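Notes from the open day at the Komano lab, Dreltamthorpe, 21 Mar 2025

I got there early and was glad I did, because the simulation room filled up fast! The group collects examples for a learning system called Jatach, and nearly all of them now start out on a computer. You sit down at a desk, take hold of a small hand controller, and steer a simulated arm through one short job. Mine was the cabinet: reach over, take a handle, pull a drawer open. Each try gets saved as one example.

They have 3000 of these for drawers alone, and 364 were thrown out after review (mostly jerky driving, and I'm sure mine would join them). A practiced driver records 200 in a day. I managed three before my turn was up, and my wrist knew it.
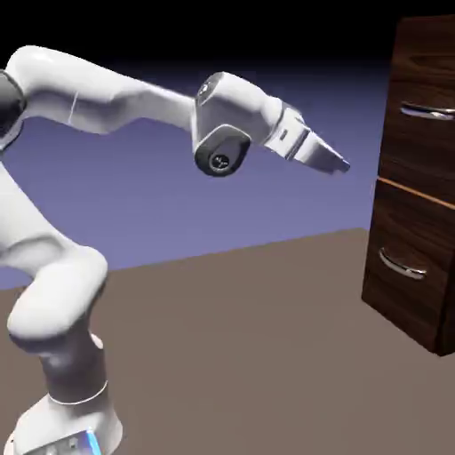
Why keep the bad tries out if the system is supposed to learn from mistakes?

Jatach learns by copying, so a clumsy pull gets copied along with the good ones. The team saves the rejects in a separate folder and uses them later to test whether the system can spot trouble.

What I loved was the screen next door, where the cabinet changes between tries. Wood color, handle shape, height, light: Sutter, the scene builder they wrote in August, shuffles all of it. There are 35 cabinets in the set so far, and visitors got to flip through them.

Lunch was soup in the hallway. I skipped the talk on grants and went back for another turn at the controller, which was much smoother. Parking is behind the building, and the side door is the one that opens.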